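## 4. First Wash and Drum Settings

Complete Section 3 (leveling and hose connection) before you start. If the Altbridge washer has been stored in an unheated space, let it stand indoors overnight before you connect the power.

### 4.1 Rinse cycle before first use

Every unit is run with water at the factory, and a little may be left in the drum. Run one empty rinse before washing any clothes.

1. Open both water valves fully.
2. Check the two hose connections for drips. Tighten by hand, then a quarter turn with pliers.
3. Close the door until it clicks.
4. Turn the dial to RINSE ONLY.
5. Press and hold START until the lamp stops blinking.
6. Let the cycle finish. The door unlocks a short time after the last spin.

**Note:** If the display shows F7, the washer has not filled in time. Check that the valves are open and the inlet hose is not kinked, then press START again.

**Caution:** Do not add detergent to the empty rinse. Foam can reach the vent at the back of the cabinet.

### 4.2 Sorting

Sort by color first, then by weight. Dark items should be washed apart from light ones for at least the first few washes. Turn printed items inside out, close zippers, and empty all pockets.
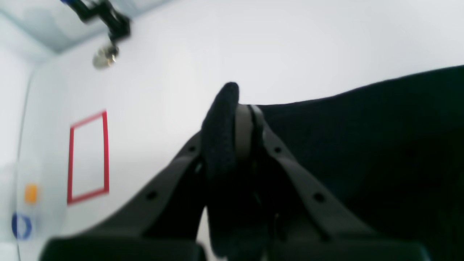

Care labels override the program chart in this guide. If a label is missing or cannot be read, use DELICATE with cold water and the lowest spin.

Mixed loads spin better than loads made up of one heavy item. A single bath mat or bedspread tends to collect on one side of the drum, and the washer will slow down and try to spread it out again. After three tries it stops and shows UB. Open the door, move the item by hand, and restart from SPIN.

### 4.3 Loading the drum

1. Place items in the drum one at a time. Shake out anything that is bunched up.
2. Fill to the line marked on the inside of the door opening for COTTON. Fill to half that height for DELICATE and WOOL.
3. Push nothing down. You should be able to fit a flat hand between the load and the top of the drum.
4. Run a finger around the rubber door seal and clear away any fabric caught in it.
5. Close the door.

**Caution:** Fabric trapped in the seal will cause a leak and can tear the seal. A torn seal is not covered under the warranty.

### 4.4 Detergent drawer

The drawer has three compartments. The left one is for the main wash, the middle one for softener, and the right one for prewash. Leave the right one empty unless you have chosen a program with prewash.

Use liquid or powder made for front-loading washers. For liquid, lower the gray flap in the left compartment. For powder, raise it.

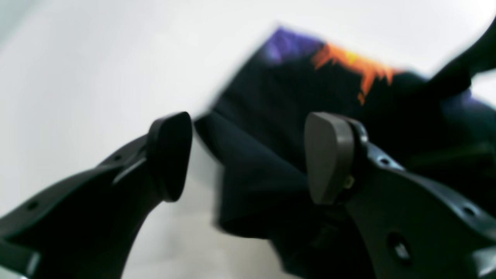
Softener must stay below the MAX mark. Above it, the siphon will start too early and the softener will go out with the main wash water. Do not use softener on towels, sportswear, or anything with a water-repellent finish.

If you have hard water, use the higher dose shown on the detergent package. Your water supplier can tell you the hardness in your area. Homes with a Dravum inlet softener should use the soft water dose.

### 4.5 Spin speed

The washer picks a spin speed for each program. To change it:

1. Select the program.
2. Press SPIN until the speed you want is lit.
3. Press START within 7 minutes. After that the panel goes dark and your choice is lost.

NO SPIN leaves the load in the drum after draining. Use it for items that must drip dry, and put a tray under the rack.

### 4.6 Dark and heavy fabrics

Wash dark cotton and denim in cold water with a detergent that contains no bleach. Take the load out soon after the cycle ends. Folds left to sit in the drum can set, and on dark cloth they may show as paler lines.

Curtains and bed sheets should be folded loosely in a zigzag before loading so they open out as the drum turns. Remove all hooks and weights from curtains. 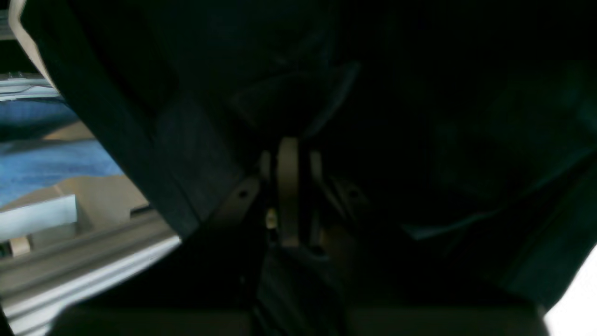 Hang large pieces over two lines if you have them. If you use a tumble dryer, stop it once partway through, open out the load, and start it again.

### 4.7 Cycle counter

The washer counts completed cycles. To see the total, hold TEMP and SPIN together for a few seconds. A counter reading of 1,183, for example, is shown as 11 followed by 83.

The lamp marked CLEAN comes on every 200 cycles. When it does, run DRUM CLEAN with the drum empty, then clean the drain filter as described in Section 6. To reset the lamp, turn the dial to OFF and hold START until you hear two beeps.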